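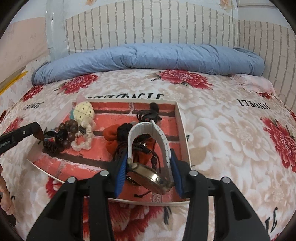 Subject: Re: [Moltuteo-list] Sunday open day, who's going?
From: Veerle Hermans

Hi all,

I went! Sorry for the slow reply, the drive back from Rustport wiped me out.

Riet Goossens wrote:
> Did anyone make it to the Jotdale open day? I'd love to know
> if they let you try the grippers yourself, or if it was
> all slides again like in February.

No slides at all, Riet, hooray! You sign in, Sølve Lie gives a short hello, and then you get a hand-held gripper and a tray of little things to sort. I had 12 minutes and wanted an hour. A watch is much harder than I expected (you squeeze, it tips, you say a bad word), and anything with cords or tassels just drags its neighbors along. Scrunchies are a joy though, grab them anywhere!

Chunhua Fu told me their best operator has done 1079 picks, and 107 of those were jewelry. I got a bracelet out on my third go and was very pleased with myself.

Parking is at the Cullinane end, and bring your own lunch. Does anybody know if Charmaine Ntuli is still putting together a car for the next one? I'd take a seat.

Veerle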